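Folding policy presses into the mattress instead of pinching the hem - Khasawneh gripper, Plalholm arm

Last updated: 24 May 2024

mossytension

Hello all, and sorry in advance for the length, I do go on. I've been reading this board since April and you've all been so generous with other people's troubles that I finally worked up the nerve to post my own.

We teach garment folding by hand with the Khasawneh hand-held gripper, then run the result on a Plalholm arm with the same fingers bolted on. I have 354 demonstrations so far, nearly all on beds, and T-shirts and pillowcases have gone beautifully. Knits are another story. On the last batch of 80 playback runs, the arm came down, kept coming down after it should have closed, and pushed the fingertips into the mattress until the force limit tripped. It did that on 37 of them. The deepest dent I measured was 40 mm, and on one of those the finger hooked a loop in a cable stripe and took it along on the way back up. I said a word I don't usually say in front of the arm.

The demonstrations look fine to me. I come in low at the near edge with the fingers wide, pinch, lift, fold away from myself. The sweater is a thick one, with that raised cable pattern in the cream part, and I do wonder if that matters. 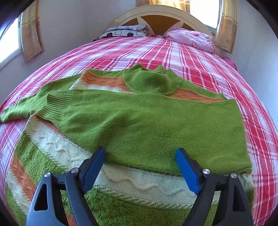 What I've tried so far

- Swapped the blue pads for a fresh pair from Plastunley. No change at all.
- Checked the screws on both fingers. All snug.
- Lowered the force limit, so now it stops sooner, but it still stops in the wrong place.
- Retrained without the sweater runs. T-shirts still good, sweater still bad (well, naturally).

If anybody has seen this I would dearly love to hear about it.

gantrygoose

Welcome! My money is on your tracking, and I'd look at the bedspread before I touched anything mechanical. A regular plaid is the same crossing over and over, and the tracker can slide from one crossing to the next without ever complaining. Your recorded height drifts a little, the policy learns it, and the arm goes looking for a hem that's under the mattress surface. We had precisely this on a checked tablecloth at Nornasness. Put a plain blanket down and do a short batch.

lintbrush88

I'm going to disagree with gantrygoose, fondly. If it were the plaid, the T-shirts would be bad too, assuming they were done on the same bed. Were they? I think it's the finger opening being logged late. On a thin shirt you pinch and go. On a thick knit you squeeze, feel it give, squeeze again, and if the opening lags behind the position, the policy sees a hand that goes down and stays down with the fingers open. Plot opening against height for one demo and see if they line up.

And please, both of you, get a hard floor on the arm's height before the next run. A force limit is a fine second line, but it only acts once you're already pushing on something. It might be somebody's hand next time.

mossytension

Thank you both, truly. The height floor went in this morning, and I feel silly for not having one. Same bed for the T-shirts, yes, but I've remembered that I did them on a plain sheet and only changed to the red and pink plaid when I began on knits. So I'm afraid that doesn't settle your argument!

I went back through the stills too. In one where the green, orange and cream knit has its far end folded back, the right edge is blurred while the plaid near it is pretty clear, so I take it the cloth was moving more than the gripper was. I can't tell if that helps either of you.

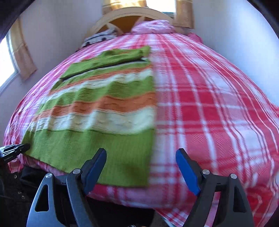
mossytension

Sorry, hit post too soon. I meant to add that the plot lintbrush88 asked for is done, and the opening does trail the height, but by a different amount in every demo I checked. I was hoping for one tidy number I could subtract.

lintbrush88

A lag that wanders like that sounds like dropped samples. Try another cable, then record a few slow open-and-close cycles with the gripper held still on a table. If it wanders there too, you can leave the bed out of it.

gantrygoose

I'll give you the cable, it's a five-minute test. I still want the plain blanket batch, though, and I'd do it with the same sweater so only one thing changes. A blurry edge on moving cloth is ordinary. Lots of crisp, identical plaid is what worries me.

mossytension

Fair enough, cable first and then the blanket. I'll keep the arm powered down and only record until I've looked at both. The loop has been worked back into the sweater with a crochet hook, and you'd have to know where to look.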